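What Does Offside Mean in Soccer?

Kids' Sports Explained
01/07/2021

If you watch soccer, you will see goals that don't count. A player kicks the ball into the net, the team starts to celebrate, and then the assistant referee raises a flag. The player was offside.

Offside is a rule about where you are standing when a teammate passes the ball to you.

Where is offside?

You are in an offside position when three things are true at the same time:
You are in the other team's half of the field.
You are closer to their goal line than the ball is.
You are closer to their goal line than the second-to-last player on their team.

The last player is usually the goalkeeper, so most of the time you only have to look at the last defender. If you are level with that defender, you are fine. Arms and hands are not counted, but your head, body and feet are.

When does it matter?

The referee looks at the moment your teammate plays the ball. It does not matter where you are when the ball gets to you. A fast player can start level with the defender and run past after the pass is made.

Standing in an offside position is not against the rules. You only get called if you join in, for example by playing the ball or blocking the goalkeeper's view.

You can't be offside if you get the ball straight from a throw-in, a goal kick or a corner kick.

An example

Stimville is playing Vaher. A Stimville midfielder has the ball near the center circle. Her teammate is waiting 18 yards from the Vaher goal line, and the last Vaher defender is farther up the field. The midfielder passes and the teammate takes the ball. The flag goes up, and Vaher gets a free kick.

Why have the rule?

Without it, a player could stay next to the other team's goalkeeper for the whole game and wait for a long kick. Defenders would have to stay back too, and there would be less passing in the middle.

Tarcísio Godoy coaches the under-nines at Stimville. "I tell them to look along the line before they run," he says. "They forget, and then they remember."

Try it at home
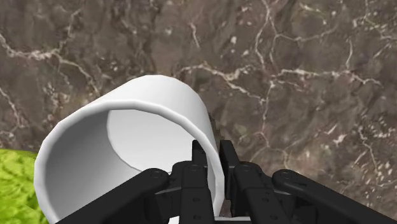 Offside is easier to learn when you can move the players yourself. Use coins for one team, buttons for the other and a dried pea for the ball. For the goal, lay a mug on its side like the white one in the picture and point its open end at your players. Put one button in the mouth of the mug as goalkeeper and another farther out as the last defender. Slide a coin past the defender before you flick the pea, and it is offside. Now flick the pea first and slide the coin afterward. That one is allowed.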